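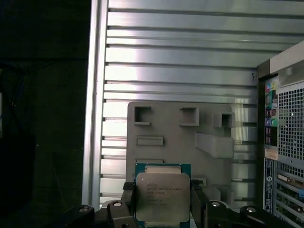
Questions I get asked about the repair mornings

Do I need to book?
No, just turn up. We open at ten and I put the kettle on well before that. If it's busy you'll get a raffle ticket and a chair.

What can I bring?
Anything you can carry in by yourself. Lamps, radios, old computers, toasters (empty the crumbs first, please!). No microwaves, sorry.

What does it cost?
Nothing for the repair. Parts are extra, and I'll always ask before I spend more than £5 of your money.
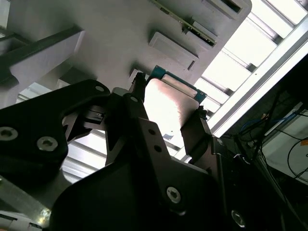 Can you deal with stripped screws?
Usually, yes. Kiyoshi Onishi taught me the rubber band trick and it saves us most weeks. Do tell me what sort of head it has before you come — hex-socket screws like the silver ones on those black plates need a proper key, and torx needs its own bit again. I've got both, but the tiny sizes wander off.

Will you be open in July?
Only the first Saturday. Abrehet Alemneh has the keys after that, so ask her about collecting things.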